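Tolside Pier

Tolside Pier is a public fishing pier on the north shore of Limville Harbor. It is 800 feet long and is open to anglers at all hours from May through the end of the season. The pier is best known for its runs of bluefish and fluke, and for the sheepshead that feed along its older pilings.

History

The pier was built as a loading dock for the Bergmann cannery, which shipped salted herring from the site. After the cannery closed, the structure passed to the town of Limville, and the outer section was rebuilt with a wider deck and lower railings. A bait shop, Oko Tackle, has operated at the foot of the pier since the rebuilding.

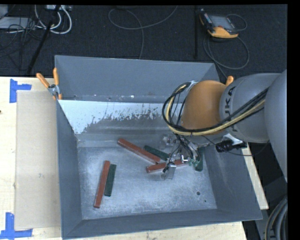 Fishing

Depth at the outer end reaches 34 feet at high water, while the inner section stands over a sand flat that is partly exposed at low tide. Fluke are taken on drifted strips of squid from late spring onward. Bluefish arrive with the schools of young menhaden and are usually caught on metal lures cast from the outer corners. Sheepshead are fished close to the pilings with crabs and short leaders.

The pier record for sheepshead is held by Senan Ó Súilleabháin, whose fish was weighed at Oko Tackle. An earlier and heavier claim was not accepted, as the fish had been landed from a boat tied to the pier.

Regulations

Each angler may use no more than 2 rods. Overhead casting is prohibited on the inner section, where the deck narrows, and fish may be cleaned only at the tables provided. Shark fishing is not permitted from any part of the structure.

Access

The parking lot has 60 spaces and is shared with the Tolside boat ramp. A paved path connects the lot to the pier entrance. The outer section is closed during high wind warnings.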